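The Tin at Soltard

I'd been packing gift tins at Soltard for 7 years when they moved us out of the hall and into people's front rooms. Well, one front room in my case - my aunt's, because mine has the boiler in it and a dog. The letter said the change was "temporary and exploratory". It came with a bag of samples and a pair of grabbers on cables, and a phone number for Hovland, the firm that was going to turn all of us into a machine.

I'm being unfair. What the Hovland woman said, very nicely, on the first call, was that the line at Camon would be learning from the best. She meant us. I was so flattered I forgot to ask what the best would do afterwards.

So off I went, every morning at half past eight, in at my aunt's side door with my own mug. She'd put her striped cloth on the big table. I told her it would slide about and ruck up, and it did, and she told me I was a guest. You picked things up with the grabbers, you put them in the box, you took them out again. Sweets, tissues, little cartons, whatever the day's sheet asked for. No fingers. If you used a finger you had to start that go again, and I used a finger more often than I'll admit to my supervisor.
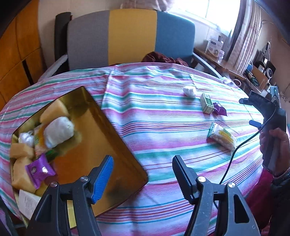
The trouble was, I couldn't say how I did it. In the hall I packed 400 tins on a good shift and chatted through the whole lot (mostly about other people's divorces). Ask me which thing goes in first and I'd have said the heavy one, obviously. Then I'd watch myself and see that I didn't do that at all. I'd put something soft in, nudge it, change my mind, and tuck the awkward one down the side with a sort of flick. The flick was the bit Hovland got excited about. They called it a "corrective placement". I'd always called it shoving it in.

My aunt took an interest by the second week. She'd pull up a kitchen stool and pass remarks.

"You never put the purple one in straight," she said.

"It doesn't want to go straight."

"Does the robot know that?"

"It will by October," I said, and neither of us much liked how that sounded, so she went and put the kettle on.

There had been 61 of us on the floor at the start of the summer. We had a group chat, and it used to be birthdays and who'd nicked whose stool. Now it was people asking how many goes everyone else had got through, and whether anybody's wrist had gone. One of the younger lads worked out he could do his sheet in half the time if he stopped bothering to be neat. Somebody else said, good, let it learn that, let it be rubbish. There was a long silence in the chat after that and then a lot of thumbs.

I did think about it. I'm not a saint. I sat there one afternoon with the sun pouring through that window and I thought, I could teach this thing to drop every third sweet. I could give it my aunt's driving. I could send the whole of Camon off into the world with two left hands, and who would know?

And I tried! I did one go badly on purpose, all elbows, everything in on top of everything else. It felt dreadful. It was like singing flat in front of your old music teacher. I emptied the box and did it again properly, and then did the next one properly too, and by then I was cross, and being cross makes me tidy.

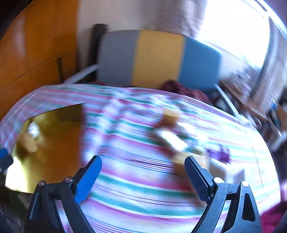

They took us to Camon on a coach when the new line was ready. There was a buffet, with the good sausage rolls. The machines had names on little plates, which someone in the office had thought would be friendly, and the one at the end was called Gekuvgate. It had been the password for the test system, apparently, and it stuck. I stood in front of it with a paper plate and watched it fill tins.

It was quicker than I'd expected and not half as quick as the leaflet. It picked up a soft thing, nudged it, had a sort of think. Then it picked up a purple one and tucked it down the side with a flick.

I said "oh" out loud. The woman next to me, who used to stand opposite me in the hall, looked at the machine and then at me. "That's you," she said. "That's your blooming wrist."

I stayed until the coach driver started coming round for people.

They kept some of us. I'm one of 2 on the late shift now, and what I do is walk up and down and sort out whatever's got stuck. It's quiet. I've got a chair and a screen and a better hourly rate, and I talk to Gekuvgate a fair bit, mostly about other people's divorces. When a packet jams I reach in and move it with my own fingers, which still feels like cheating.

My aunt has her table back. I went round for my tea last week and she'd got a tin of Soltard's from the shop, to be supportive. She took the lid off and looked in for quite a while.

"The purple one's crooked," she said, and passed me the tin.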